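September, first week home

Up at six. Coffee on the back step. The house smelled closed up, so I opened every window downstairs and left them open until noon. The mail was mostly junk, except for the water bill and a letter from Holmgren saying the roof estimate is now 1,769 dollars, up from what they told me in the spring. I will call them when I have slept properly.

I unpacked the trail bag on the kitchen floor. My socks are past saving. The map is split along two folds, right through Clisberg, where I spent the two wet nights.

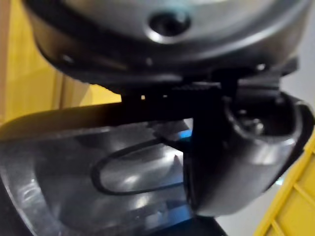 I want to get the last stretch written down before I lose it. From Clisberg the path follows the river for most of a morning, then leaves it at a stone bridge and climbs through beech woods. I had bread and a hard cheese from the shop by the church. The climb was longer than the guidebook made it sound. I stopped at the top for 40 minutes and took my boots off, and my left heel was raw by then. After that it was all farm track down to Tastwood. The guesthouse there had one room left, over the kitchen, and I could hear them washing pans until late.

My knees were fine on the uphill and bad on the way down. Next time I will bring poles.

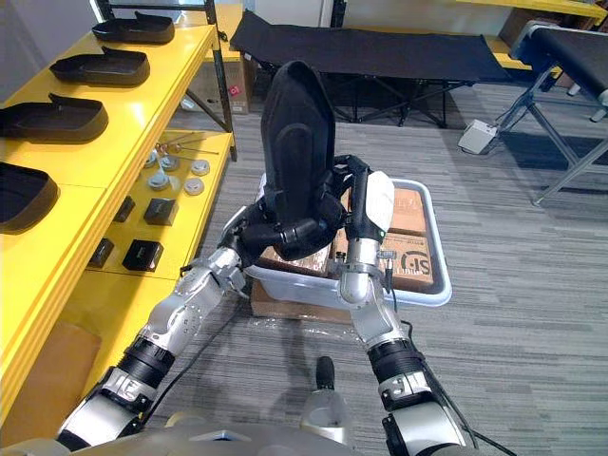

Money

Went through the receipts after lunch. The whole trip came to just under 2,000 dollars without the flight. Food was more than I planned. The bus from Tratar back to the airport was the one real bargain. I lost the receipt for the second guesthouse and had to guess from the bank statement, which lumps it in with dinner.

I put 492 dollars aside for next year and moved it to the other account so I won't spend it on the roof.

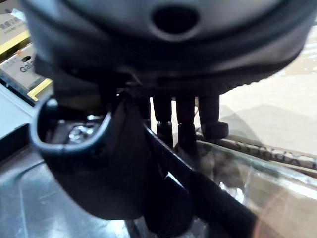
Dark gray housing, from underneath.

Evening

Pulled the dead tomato plants and raked the bed. Two zucchini had grown as long as my forearm while I was away. I cut one up for soup with the last onion. It needed salt.

Still waking at four every night. I read for an hour and then lie there going over the route in my head, the bridge, the gate, the long field.

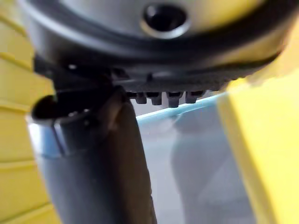
Close up, with the round hole near the top.

Tomorrow: laundry, library books, call about the roof. Buy onions.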